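Belkadi Seed Library: Progress Report to the Fammont Fund
Reporting period ending May

1. Summary
The project remains on schedule against the revised work plan. Of the 164 accessions listed in the grant agreement, 91 have been germination tested and catalogued. Expenditure is within budget in every category except freight, where the overrun has been met from the contingency line. No change to the final delivery date is requested.

2. Germination testing
Each accession is tested with 100 seeds on moist paper at a constant temperature, with counts at day seven and day 14. Lots that fall below the regeneration threshold are set aside for planting out at Pladov. Most of the low results so far are in the older legume lots, which were stored in paper envelopes before the library took them over. Brassica results have been even across all storage years.

Two lots labelled as the same barley landrace gave clearly different seedlings. They have been given separate numbers until the field rows at Pladov can be scored for head type and awn colour.

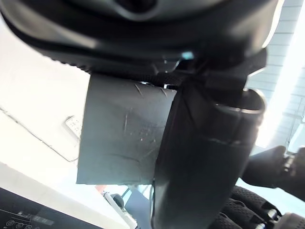 3. Cold storage
The second freezer was commissioned in April and is holding its set point. Door alarms have been wired to the duty phone. Humidity in the drying room was above target for the first part of the period — the desiccant wheel has been replaced and readings are now within range.

4. Catalogue
Records are being moved from the card index to the Dranus database. Eskil Vik has finished the naming fields for cereals and has started on the legumes. Collection site data is incomplete for many of the older cards and will be entered as unknown unless a donor letter can be found.

5. Next period
Testing of the remaining accessions will continue in the current order. Regeneration plots will be harvested, threshed and dried before the freezer inventory is finalised. The second instalment is requested on acceptance of this report.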